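Hi! I'm looking for people to come and teach a robot arm how to do ordinary household stuff, and if you're patient, a bit curious and okay with repeating yourself, I'd love to hear from you. You don't need a degree, you don't need to code, and you don't need to have touched a robot before. Most of our best people hadn't.

I'm Nosipho Engelbrecht and I run the collection side of things at Lotadis. The project is called Priltel, and what we're after is demonstrations. You guide the arm through a small job, we record what the wrist camera saw and how the joints moved, and later a learning system tries to pick up the job from all those recordings. One good recording is called an episode. We have 2,386 of them right now and the training folks would happily eat ten times that many (they never say thank you, but they do send charts).

## What you'd be doing

You sit next to the arm with a pair of handles. Move your hands and the gripper moves. Squeeze and the fingers close. It takes most people a good part of their first session to stop feeling like they're wearing oven mitts, and then something clicks and it gets pretty fun!

The jobs come off a task card. Pick up a spoon and lay it in a tray. Fold a washcloth in half. Put the lid on a jar, then take it off again. Slide a coaster from one side of the table to the other. Each try runs 20 seconds or so if it goes well, and then you put everything back a little differently from last time and go again. The "a little differently" part matters a lot. If the spoon always starts in the same spot, the system learns the spot and couldn't care less about the spoon.

We also keep the failures. If you drop something, finish the try, mark it as a miss on the screen and move on. Please don't feel bad about it. A bunch of our most useful episodes are somebody fumbling a cup and then recovering.

Every episode starts with the gripper open over the table, holding still for 2 seconds before you do anything. New people hate this. They want to get going, and I get it, but the clip needs a clean beginning and I do check. Some clips are nothing more than the gripper and the tabletop, start to finish, and those go in the set too.
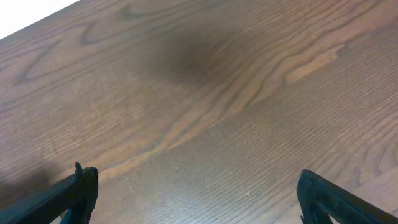
After a while you'll get an eye for what the camera can and can't make out. Shadows move around with the arm, shiny surfaces throw back the ceiling lights, and a dark sock on a dark towel can vanish completely. Part of the job is noticing things like that and typing a short note. I read all the notes. "Lid looked blurry the whole time" is a great note. "Bad" is less great, but I'll take it over nothing.

## Who I'm hoping to find

- You're 18 or older and can get yourself to our workshop on Swanepoel Street
- You can sit or stand for a session with breaks (the chairs adjust, and so does the handle rig)
- You read English well enough to follow a task card
- You can tell me when you're tired, bored or confused

Left-handed people, please please apply. Nearly all our recordings so far come from right-handers and you can see it in the way the arm reaches. I'd also like more people over 60, and more people who've worked with their hands for a living: cooks, tailors, mechanics, florists, anybody who's packed boxes for a few years. You folks pick things up in ways the rest of us don't think of.

If you have limited movement in one hand, write to me anyway. We have a single-handle setup for the smaller tasks and it works fine.

## Sessions and pay

A session is three hours with a real break in the middle. Mornings start at 9, afternoons at 1:30. I ask that you sign up for at least four sessions, mainly so the practice time pays off for both of us. You can do more if you like it, and several people have stuck around for months.

You get $200 per session, and that includes the first one, when you're mostly learning. There's no bonus for speed and no penalty for misses. We tried a leaderboard once and everybody got sloppy, so it's gone. Parking is free behind the building, and there's coffee, plus a snack shelf that I restock with whatever I happen to like.

We start this round in December and I have room for 20 people.

## What we record

We save the camera view from the arm, the arm's positions, your notes and whether each try was a hit or a miss. There's no microphone on the rig. Your name stays on the sign-in sheet and the pay forms, and your episodes carry a number instead. The recordings are used for Priltel and by Sultard, our partner on the training side. You'll get a plain two-page consent form before your first session, and you can stop at any point and still get paid for that session.

## How to apply

Send me a short email with "Priltel" in the subject line. Tell me whether mornings or afternoons suit you, which hand you write with, and one thing you do with your hands that you're good at. Braiding hair, shuffling cards, peeling an orange in one piece, whatever. No resume needed.

I'll write back to set up a short visit, so you can try the handles and see if you can stand the thing before you commit. Wear sleeves you can push up and leave bulky rings at home, they catch on the handles.

Nosipho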